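Election results page: Drudholm total not updating
Status: Resolved
Opened by: Lucía Urquijo, results desk, Zarwood

Hi all! Great night so far, and the live map is a joy to use. One snag. The Drudholm by-election page has been stuck on 40 percent of precincts since 9:15 p.m., while the county feed already says 100. Quinlan and Viltero are both fine.

Tried so far: hard refresh, private window, a second laptop. Same number on all of them. I also cleared the page cache from the admin panel, and the timestamp moved but the votes didn't.

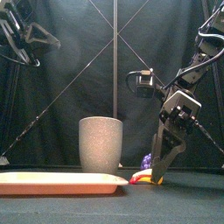
Update, 9:50 p.m. Found something good! The county renamed 2 Drudholm precincts in October, and our lookup table still has the old names. The importer hits the first one it doesn't know and drops the rest of the file – no error on the dashboard, just a line in the import log saying "unmatched key."

Update, 10:05 p.m. Added both new names to the table and ran the import again by hand. The page jumped straight to 100 percent and the candidate totals match the county's PDF. Lovely to see those bars move!

Left to do: have the importer skip an unknown precinct and send an alert, and check the Quinlan names before the runoff. I'll open a separate ticket for the alert. Huge thanks to everyone on the night shift for the quick replies – closing this one.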